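The Last Edition of the Fanell Courier

1

The printing shop in Salholm closed its door to us on a Sunday, and by the evening everybody in the town knew about it, although no newspaper had written it.

I was then the youngest person at the Courier. I made the crossword, the weather and the list of pharmacies open at night. Sometimes I was allowed to write about a school concert. I tell this so that you understand I was not brave. The brave one was Celeste Arruda, and she would have thrown a shoe at you for saying so.

She had worked in Fanell for thirteen years. Before that she was in the capital, at a large paper with a glass lobby, and she left it after an article of hers was printed with the middle part missing. She kept the missing part in her desk drawer, folded in four. I saw it one time. It was about a contract for the harbor, and it was rather dull, with many names of companies. I said to her that I had expected something more terrible. She said, "It was terrible enough for somebody to cut it."

The Courier had four pages on ordinary days and eight before holidays. We printed it in Salholm, on the other side of the bay, because the machine in Fanell was sold when I was a child. The papers came back with the first ferry and smelled of diesel. My mother said she could not read the news without that smell.

2

The matter with Voyle began in April. Voyle was the old prison on the hill road, where they kept the people waiting for a trial. A man had died there, a teacher of geography, and the notice from the ministry said that he had a weak heart. His sister came to our office with a plastic bag. In the bag were his running shoes and a medal from a race of forty kilometers. She put them on Celeste's desk, on top of the proofs, and she did not say anything for a long time.

"When did he run this?" Celeste asked.

"Last autumn."

Celeste wrote it down. Then she asked the sister if she wanted tea, and I went to make it, and when I came back they were already speaking in low voices and I understood that I should leave the cups and go.

After this day she went up the hill road two times every week. She did not try to enter. She stood at the bus stop in front of the gate, where the families wait with their parcels, and she let them talk or not talk. She took the bus back with them. She told me that people speak better when they look out of a window.

I typed her notes in the evenings. She used only first letters in place of names, and after typing I had to tear the paper in small pieces and carry them home in my pocket, and burn them in the stove. My mother asked why I was suddenly so helpful with the stove.

3

A visitor came in the second month. He was from Fendis, the company which owned the printing shop, and also the ferry, and also, we learned later, the laundry which washed the sheets of Voyle. He had a gray coat and very good manners. He asked if he could sit.

"We are only printers," he said. "We do not read what we print. But other people read."

"This is usually the purpose," said Celeste.

He laughed, and I think the laugh was sincere. He admired her, he said. His wife did our crossword. He looked at me when he said it and I am ashamed to tell that I was pleased. Then he explained that the price of paper was going up, and that small customers must perhaps pay in advance, for the whole year. He named the sum. It was more than the Courier earned in two years.

"And if I write about the school concert?" she asked.

"Oh, concerts," he said. "For concerts the paper is always cheap."

When he was gone she opened the window, although it was raining. She stood there with her sleeves getting wet. I asked what we would do, and she told me to finish the pharmacies.

4

She finished the article on a Friday night. It had no strong words in it. I had expected strong words. There was only what the families saw and heard: which lamp was burning at which hour, how the guard on the gate was changed without explanation, how the parcel for the geography teacher was accepted and signed for on a morning when he was already dead. The signature was the center of it. The sister had kept the receipt.

I took the article over the bay myself, in my school bag, under a sweater. The men in the printing shop knew me. The oldest of them, who always gave me a roll with cheese, read the first page standing up, and then he sat down on a bundle of paper and read the rest. He took off his glasses.

"Go home with the early boat," he said. "Do not wait for the copies this time."

I went home. On Sunday the ferry came in without our newspaper. There was a note on the door in Salholm about repairs to the machine. The old man was not at work, and the others said he was on vacation, which he had never taken before in his life.

Celeste read the note, which I had copied on my hand with a pen. She nodded as if it was the weather.

"How many people live on your street?" she asked me.

I said I had never thought about it.

"Then think."

5

In the cellar of the music school there was a duplicator, the kind with a handle, used for song texts. The director gave us the key and said that he was going to be asleep from nine o'clock and that he slept very deeply. We turned the handle by shifts, Celeste and I and the sister of the teacher. The sister was the strongest. She turned it with her whole back, and she did not stop when the ink went on her good blouse.

The article was too long for one sheet, so it went on both sides, and the letters on the back shone through a little. Under the title Celeste had put the name of the Courier, and under this the price, the same price as always. I asked why the price, when we were giving it for free.

"Because it is a newspaper," she said.

At the bottom some space was left. She looked at it with her head on one side, and then she looked at me.

"The pharmacies," she said.

So I wrote the pharmacies. I wrote also the weather, which was wind from the west.

We delivered them before it was light. I had my own street and the next two. It is a strange thing to push a paper under a door of people you know, and to hear them sleeping, or to hear a dog which knows you and does not bark. At the house of the policeman I stopped. I stood there until my feet were cold. Then I gave him one too.

6

They came for her at noon. She had already put on her coat. She had packed a small suitcase, and a book, and a pair of warm socks, because she knew from the bus stop what people need. She asked the officers to wipe their feet, and they did it.

To me she gave the key of her drawer. She said it loudly, in front of them, "Here is the key, do not forget to water the plant." There was no plant.

In the drawer was the old article, folded in four, and the receipt.

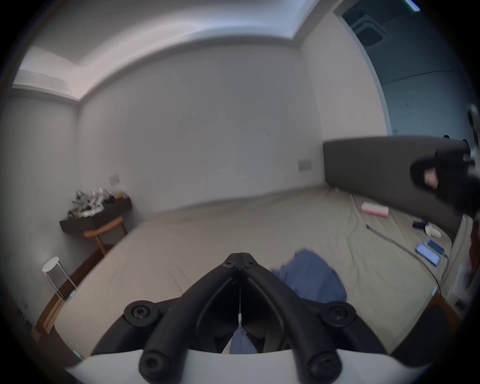

7

She was eleven weeks in Voyle. Every visiting day I stood at the bus stop with a parcel, and the families made a place for me under the roof. It was never discussed. A woman I did not know showed me how to wrap the bread so that they would not cut it to pieces when they searched it.

The people of Fanell had kept the sheets. I had thought they would burn them, as I burned the notes, and maybe some did. But I saw one in the bakery, under the glass, beside the prices. I saw one folded in the prayer book of my aunt, who never in her life agreed with Celeste about anything. The policeman did not speak to me, but when the men from the capital asked him who had carried the papers in our part of the town, he told them that he was a heavy sleeper. There were many heavy sleepers in Fanell that year.

A judge came at last to look at the receipt. He was young and had a cold. He held the paper up to the lamp and asked the sister where she got it, and she told him, and he wrote it in his own book with his own pen. I cannot say that justice was done. The director of the prison was moved to another prison. The notice about the weak heart was never taken back.

But Celeste came out through the gate on a windy morning, thinner, with the suitcase, and she walked straight to the bus stop and sat down on the bench beside me. She smelled of a soap that was not hers.

"Did the paper come out last week?" she asked.

I said that it did. One sheet, both sides. I said the school concert was on the front, because there was nothing else I was able to check.

"Was it a good concert?"

"The trumpet was too fast."

"Did you write that?"

I said no. I said the trumpet player was only ten years old, and his mother was sitting next to me.

She looked up the road for the bus, and for some time she did not answer. Then she held out her hand for my notebook.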